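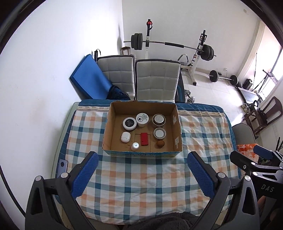 Household tips from the Bresach open day: what I took home and what I left there

June 9, 2018

I went to the open day at Bresach expecting to be sold something, and I was. There was a sign-up sheet by the door, a second one by the coffee, and a third handed to me on the way out. In between were three hours of demonstrations of machines that pick up, sort, wipe and put away. Readers of this page have been asking whether any of it is worth waiting for. My short answer is to keep your dishpan. The longer answer has some tips in it, a few of them borrowed from the demonstrators, who have clearly spent more time thinking about how objects sit in a box than most of us ever will.

Sorting small gadgets

The tabletop demonstration was the one I stayed longest at. The task was small household stuff in a shallow box, the kind that piles up in everyone's kitchen drawer: round things, little cylinders, something egg-shaped, a block or two. I have seen faster work from a bored ten-year-old. But the setup was good, and you can copy it at home with no machine at all.

Use a shallow open box. A deep bin turns into layers, and the bottom layer is where the spare batteries go to die. A shallow carton shows you everything at once. Cut down a shipping box if you don't have one, and run packing tape over the cut edge so it doesn't shed.

Leave a finger's width between things. The demonstrator said a gripper needs room on both sides of an object to close on it. So do you, especially if your hands are stiff in the morning. I tried this with my junk drawer when I got home and threw out a third of what was in it, which I suppose was the real benefit.

Keep round things from rolling. Lids from jam jars, turned upside down, make good cradles. So does a strip of rubber shelf liner. Skip the foam inserts they were selling at the side table. They collect crumbs and you can't wash them properly.

Put tall things at the back. I know, everybody says this. I still open cabinets in other people's houses and find the vinegar standing in front of the salt.

What to put under the work

A patterned cloth is pleasant to look at, but if you drop a screw on it you will be hunting for a while. For repair jobs I lay down an old bath towel in one plain color, light if the parts are dark and dark if the parts are light. It stops small parts from bouncing and it protects the table. When you're finished, pick it up by the four corners and shake it over a tray before it goes anywhere near the washer.

For gluing, use waxed paper on top of the towel. Newspaper sticks.

The wiping demonstration

Bresach had borrowed a counter-wiping arm from Turunen, and this was where I lost patience. It wiped the middle of the counter very well. It didn't touch the strip along the backsplash or the seam around the sink, and those are the only places on my counter that ever need real work. When I asked about it I was told edges were "on the roadmap." Mine are on the roadmap too, every evening after supper.

For the seam around a sink, take an old toothbrush, dip it in a paste of baking soda and water, and go around once. Let it stand while you dry the dishes, then wipe with a damp cloth. For the backsplash, wrap a thin rag around a butter knife and run it along the joint. Don't use the knife bare on caulk. I did, and I recaulked in December with the window open.

The price talk

The starter version of the sorting arm was quoted at $1,798. The finger pads are extra at $29 a set and have to be replaced when the surface wears smooth. How often is that? I asked two people and got two answers, a season and "it depends." There is also a bench stand for $469, without which, as far as I could tell, the arm has nothing to be bolted to. I'd call that part of the price.

A fair question to ask at any demonstration of any appliance, robot or not: what wears out, what does it cost, and who will sell it to me in five years? If the answer to the last one is a shrug, go home. I have a bread machine in the basement with a cracked paddle that can vouch for this.

Better grip for the rest of us

The one idea I'd steal outright is the texture on the finger pads. A rough, slightly soft surface holds a smooth object with much less squeezing, and there are cheap ways to get the same help.

Jar lids: a wide rubber band around the lid, and a damp dishcloth over that.

Screwdriver handles: wrap with cloth hockey tape, starting at the blade end, overlapping by half. Replace it when it goes shiny.

Kitchen tongs: slip a piece of rubber shelf liner over each tip and hold it on with a rubber band. Good for lifting cold jars out of the refrigerator. Never use them this way over a burner.

Rubber gloves: turn them inside out to dry, and dust with a little cornstarch before the next wearing. Skinico gloves were given out free at the door, and the pair I got is decent, though the cuffs are too short for anyone who washes roasting pans.

If you go to one of these days

Some 400 people came through, by the organizers' own count, and it felt like most of them were in front of me. Go early. Stand at the side of the table, where you can see the operator's hands as well as the machine. Ask to have the same job done again with the objects moved. At the one stall that said yes to me, the second try took a good deal longer than the first — and I thought better of them for letting me watch it. The two that said they were short on time had time for the sign-up sheet.

Bring something of your own, too. I had a measuring spoon in my bag and asked whether the arm could pick it up off a flat table. It pushed the spoon along until it reached the edge and caught it there. That does work for people, by the way: slide a thin spoon, a coin or a credit card to the edge of the table and take it from below. My grandmother did it with playing cards.

Next month: getting candle wax out of a tablecloth, and why the brown paper bag method fails on anything with polyester in it.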